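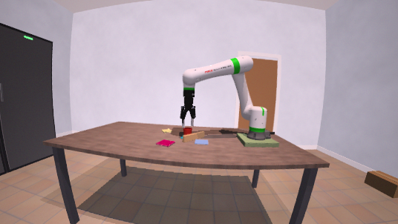
Praleck allotment rainfall log – readme

Quick notes so whoever picks this up next isn't stuck. Will tidy later.

What's in it
Daily rain readings from the Praleck plots, one row per gauge per day. 54 gauges on the list, 9 of them dead or moved, see gauges.csv. Millimetres, read at 8 in the morning. Older rows were in inches, Woo-jin converted them.

Files
rain.csv – the main one
gauges.csv – plot number, height off the ground, who reads it
notes.txt – anything people scribbled on the cards, typed up as written

Columns in rain.csv
date, gauge, mm, flag
Flag is blank, T (trace, too little to measure) or M (missed). M is not zero!! Don't add them up as zero.

Known problems
– Sunday readings are patchy. Some people read on Monday and put both days in one go. Flagged where we knew.
– Gauge 20 sits under the pear tree. Reads low all summer. Left in.
– November has two versions of the lower plots, Hwa-young's cards and the typed sheet. They dont agree. Used the cards.
– Anything over 100 mm is a typing slip, usually a lost decimal point. Fixed the ones I found.
– Snow: melted and measured, supposedly. Treat with care.

Not in here
Temperature, wind. Cengiz has a seperate notebook for frost, ask him.

Using it
Fine to copy, print, use at school etc. Say where it came from. Plot holders' names stay out of anything you put online.

To do
– check gauge heights again
– scan the rest of the cards (box is at So-yul's)
– date format in notes.txt, still a mess

Corrections to Chang-ho Jeon, with the gauge number and the date please.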